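Print this page | E-mail this article
4 comments | 25 shares

Visit report: Mastent open day

Mastent held its open day on a Sunday in April, and I went mainly to see the Garnura, the hand-held gripper kit the company has been talking up since last fall. For anyone who missed the earlier notices, the Garnura is a two-finger gripper with a camera on it. A person carries it by the handle, does ordinary tasks with it, and the recordings are used to train a robot arm fitted with the same fingers.

Doors opened at 10 a.m. Parking was behind the building and well marked. Sign-in was slow, with one tablet for everyone, and the printed schedule had the two morning talks in the wrong order. I got a badge and a parts list and went straight to the workshop.

The workshop tour took most of an hour. Mastent assembles the kits itself but buys in the finger pads, which come from a supplier called Nomura. The pads are molded with ridges and held on by a mounting block. Changing a set takes four screws. Kiyoshi Tanabe, who runs the product side, swapped a pair while talking and did not need to look at the instructions. He said worn pads are the main reason kits come back, and that each kit now ships with a spare set and the right driver.

I asked about the software. Recordings go to a laptop through a program called Unex, which trims each one and marks where the fingers open and close. It worked in the demonstration, though the import was slower than I expected. Unex is sold by the seat, and the first seat is included with the kit. Tanabe would not give a price for extra seats and said a new list was being prepared.

Visitors could try the kit at a bench inside. It is lighter than the older one I used at work, and the trigger has a longer pull. My wrist was tired after ten minutes or so. A woman ahead of me in line had smaller hands and could not close the fingers fully without shifting her grip. Staff wrote that down. A shorter trigger is planned, but there was no date for it.

After lunch the demonstrations moved out to the patio. Tanabe wanted people to see the kit used in daylight, on a table with ordinary things left on it, and I thought this was the most useful part of the day.
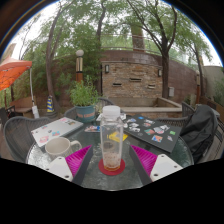 The gripper at the patio table, one finger to either side of a plastic bottle on a red coaster.

Clear plastic is a fair test, as it gives a camera little to go on. The glass tabletop does not help either. I asked whether recordings made outdoors need separate handling, and the answer was no - Unex treats them the same way, but Mastent suggests locking the exposure first. That advice is missing from the manual I was given.

The kit on offer comes with the gripper, spare pads, a charger and a hard case. Delivery is six weeks. There is a trial plan for schools and small labs, four weeks long, with return shipping paid by the customer. I put our name down for it and will report on the pads once we have used them.

The next open day is planned for the fall. Sign-up is through the Mastent front desk.

Print this page | E-mail this article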